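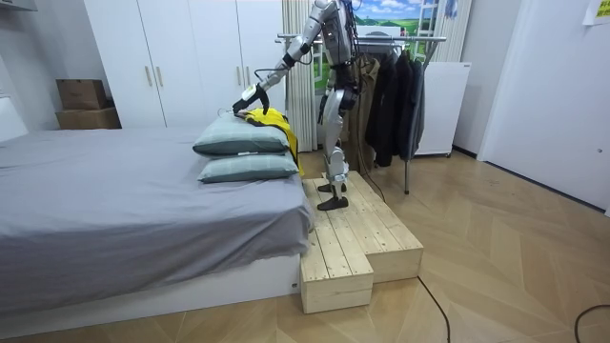 A robot's hand on a yellow garment, at the head of the bed.

Let the florist choose

When I came to live in Pekthorpe I did not know the names of flowers in English. I knew rose and tulip, and I knew a few others that are nearly the same in my own language, but for the rest I had to point. The woman at Lanz, the shop near the bus station, was patient with my pointing. After some months she stopped waiting for it. I would say who the flowers were for and how much I wished to spend, and she walked along the buckets and made something, and I paid. I have bought flowers this way for many years now and I want to defend it, as I think it is disappearing and I think we lose by it.

Today most people I know buy flowers from a picture. They open a website, Donomano or one of the others, and they see a page of bouquets, each one with a name like a yacht or a perfume. They choose one, they choose the size (there are always three sizes, and the picture is always of the largest), they type a message and it is done before the kettle has boiled. I have done it too. I sent flowers to my sister-in-law last February in this manner, when I had a fever and could not go out. The bouquet was correct. It had the colours of the picture and nearly the flowers of the picture. She thanked me and we spoke of other things.

My complaint is with the idea behind the picture. A photograph of a bouquet makes a promise that a living plant has difficulty to keep. The photograph was taken once, probably in a good week, by somebody with time to turn every head to the light. After this it must be copied in all the other weeks of the season, by different hands, whatever came in on the lorry. If the peonies are small that week, they must still be peonies. If the best thing in the cold room is a bucket of dark scabious that arrived by luck, it must stay in the bucket, for it is not in the recipe. The trade really calls it a recipe, I am told, and gives the number of stems for each kind.

I once asked at Lanz how it was to make the orders that come from such a site. They took these orders for a time, and then they gave it up. The answer was that it was like cooking in another person's kitchen with a list on the wall. She could see from the card that the flowers were for a funeral, or for a woman of ninety, or for a boy who had passed his examinations, and she was obliged to make the same round pink thing for all of them. Where a flower was missing she had to find another of "equal or greater value", and she could be told off if the customer sent in a photograph and the two did not match. I find this a sad use of somebody who has worked with flowers for most of her life.

There is also the question of money, and here I must be fair to the other side. People like the picture for an honest reason. They are afraid. They are afraid to walk into a flower shop with twenty pounds and be looked at. They fear that if they say "please choose" they will be given what is old. This fear is not foolish. I have been given old flowers in my life, in shops where I was never going to return and the seller knew it. With a picture you have at least something to hold up and say, I paid for this and I received that. A person who has been cheated once will prefer a dull bouquet with a guarantee, and I cannot blame him.

But look at what he pays for his guarantee. A part of the money goes to the website, a part to the box and the courier, and the remainder is flowers. I made a small test of this in the spring. I bought the middle size of a bouquet online, and on the same morning I took the same sum, without the delivery, to Lanz. I do not claim it is science. I put the two in similar jugs on the same shelf. The one from the box was pretty for four days. The one from the shop had fewer kinds in it, mostly stocks and some branches of something green which smelled of lemon, and on the ninth day I was still changing the water. My husband, who notices nothing, noticed the stocks.
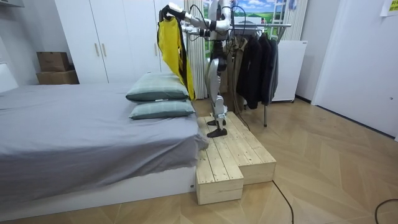

Yellow garment on a hanger, beside the foot of the bed.

I hear sometimes that the picture is more democratic. Before, they say, one needed to know the words, and to have the confidence of a certain class, and now anybody can click. I have sympathy with this argument, being a person who did not have the words. Yet it was in the shop that I learned them. Each time I asked what a thing was called, and each time I was told, and often I was told also how it behaves: that daffodils should stand alone in their water before they are put with others, that the stem of a hydrangea can be cut again and the head put under water when it faints. No website has taught me anything of this kind. There was a paper packet with powder and a card which said to keep the vase away from radiators.

The wholesale side has its own opinion. Trider, which supplies many shops in our part of the county, now sends out its list with the colours of the season already decided, and small shops order from it because their customers come in with a telephone held out before them, showing this or that. So even the shop that has no website begins to be ruled by the picture. You can walk from one end of Pekthorpe to the other in September and see the same dusty orange in every window. I have nothing against dusty orange. I would like only to see, in one window, what somebody in that shop thought was beautiful when the boxes were opened.

And a thing which grows near us has almost no chance. A grower on the Pekthorpe road sells sweet peas from a table by her gate, 3 pounds the bunch, with a tin for the coins. They last a short time and they do not travel. No large seller will ever photograph them, as he could not supply 500 bunches of them on the same day in the same mauve. A florist who is allowed to choose can take what the grower has cut, put it in the window before lunch and tell people to hurry. I have been one of the people who hurried.

What do I ask for, then? It is not much. I would like the websites to have one more button, and to put it at the top of the page where it will be seen: florist's choice, with a sum of money and a line to say who it is for. Some have it already, but it hides at the end, under the chocolates and the bears, as if it were for customers who could not make up their minds. I would like the shops to write on the board what came in today. And I would like the customer to be a little braver. Say the sum out loud. It is not shameful to say a small sum; the florist prefers it to guessing. Say one thing about the person who will receive the flowers, that she hates yellow, or that her table is tiny, or that she has a cat, which matters a great deal with lilies. Then be quiet and let the other person work.

You will be disappointed now and then. I was once given gladioli for a very small room, and we had to eat our supper looking round them. But I remember those gladioli, and I could not tell you one thing about the bouquet I sent in February except that it was correct.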